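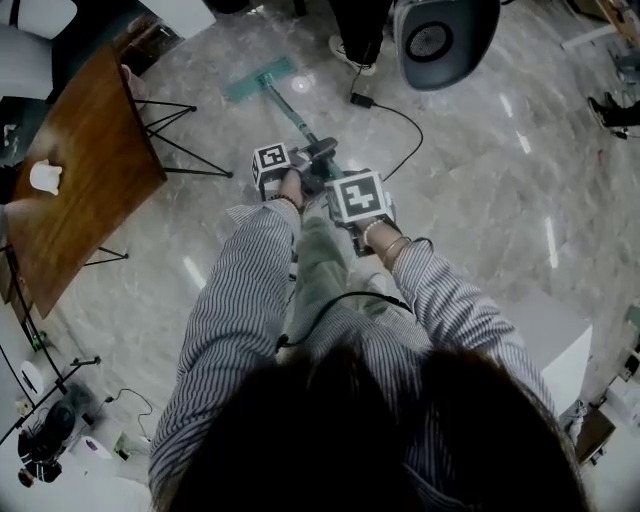 大理石床の日常清掃に使う洗剤の希釈について教えてください
投稿者:Chia-jung Kwok 2019年2月19日

自宅の居間と廊下が大理石張りで、入居時に結晶化仕上げが施されています。水拭きのみでは皮脂の跡が残るため、中性洗剤の導入を検討中です。床は灰色の艶あり、道具は平らな長方形ヘッドの長柄モップです。手持ちはTenoraの床用中性洗剤ですが、容器の表示が擦れて希釈倍率が読めません。水5リットルに対する適量と、拭いた後にすすぎ拭きが必要かどうかを知りたいです。なお、以前クエン酸を薄めて台所の一角を拭いたところ、艶が引けて白っぽくなりました。この部分の復旧方法もあれば併せてお願いします。

Yu-ting Fang
大理石の主成分は炭酸カルシウムなので、酸に触れると表面が溶解します。クエン酸、食酢、酸性のトイレ用洗剤はいずれも使用不可です。白化した箇所は汚れの付着とは異なり、表面が微細に荒れた状態(エッチング)と考えられ、洗剤では戻りません。軽度なら大理石用の研磨粉で改善しますが、周囲との艶の差が出やすいため、目立つ場所は石材業者に再研磨を依頼するほうが確実です。
希釈倍率は製品ごとに異なるので、まずメーカーに確認してください。そのうえで不明なら薄い側から始めます。私は別の中性洗剤を水5リットルに60ミリリットル入れています。すすぎ拭きは必要です。界面活性剤が残ると乾燥後に曇りや筋になり、次の汚れも付きやすくなります。手順は次のとおりです。
乾式で砂埃を除去する。
固く絞ったモップで洗剤拭きをする。
別のパッドで清水拭きを2回行う。
乾いた布で水分を取る。
砂が残ったまま湿式に移ると、研磨材を引きずるのと同じで細かい傷が入ります。目地に水を溜めないことも重要です。石の裏側に水が回ると、黄変の原因になる場合があります。

Irkik
うちは水拭きだけです。重曹はどうですか。アルカリなら石は溶けないと思いますが。

Yu-ting Fang
重曹は酸による溶解こそ起こしませんが、溶け残りの粒子で艶が落ちることがあり、乾くと白く残ります。艶あり仕上げには勧めません。

Chia-jung Kwok
ありがとうございます。メーカーに問い合わせ、目立たない隅で試してから全体に使います。台所は再研磨の見積もりを取ることにしました。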